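Saturday, March 3, 2007
Posted by the Putura shop desk

Grevutora folding table, model 2771

Back in stock. The February batch sold out before we got the page up, so if you wrote to us and got no answer, sorry, try again now.

Cream top, matte, steel legs, folds in half. Fits behind a door or in the trunk of most cars. Carry handle on the long side. Same table as last year except for the latches, see below.

Weight limit is 200 pounds spread out over the top. Do not sit on it. Do not stand on it to change a bulb. We get a couple of these back every year with a bent hinge and it's always that.

Legs: each pair swings out and locks with a sliding ring. Push the ring all the way down till it clicks. If it doesn't click it isn't locked. New tables are stiff, a drop of sewing machine oil helps, wipe off the extra or it'll get on the carpet.

Latches: the old ones were plastic and they snapped. The new ones are metal, made for us by Goden. They fit the older model 1258 too, same screw holes, so you can order a pair and swap them yourself. Phillips screwdriver, ten minutes. Keep the old screws, the new set comes without.

Top wipes clean with dish soap and a soft cloth. No scouring powder, no bleach. Ballpoint comes off with rubbing alcohol if you get to it the same day. Permanent marker doesn't really come off, we've tried. Hot pans leave a ring so use a trivet.

The matte finish is why most people pick this one over the Poulain, which is glossier and throws the ceiling light back at you. The Poulain is lighter though and if you're carrying it up stairs every week you may want that one instead. We stock both. Poulain comes in white only.

Colors: cream only for now. The gray is discontinued, please stop asking the warehouse for it, they dont have any hidden.

What people use it for: card nights, homework, puzzles, sewing, extra seats at Thanksgiving, yard sales. Four adults fit fine, six if two of them are kids. Paper stuff lies flat on it, the seam down the middle is tight enough that dice don't catch.
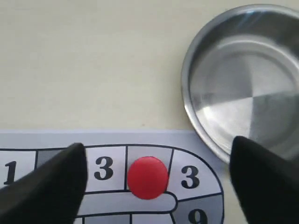

Shipping: goes out in one flat carton, ground only. Allow 14 days, usually quicker. We can't ship to a PO box. Check the corners before you sign for it and write any damage on the driver's slip, otherwise we cant claim and neither can you.

Returns within 14 days of delivery, in the original carton. No carton, no return. You pay the freight back unless it came damaged.

Spare parts we keep: latches, locking rings, rubber feet (sold in fours), carry handle. Hinges are not sold seperately. Give the model number when you order, it's on the sticker under the top next to the handle. If the sticker is gone, measure the leg tube and tell us that.

Padded cover is coming, no date yet.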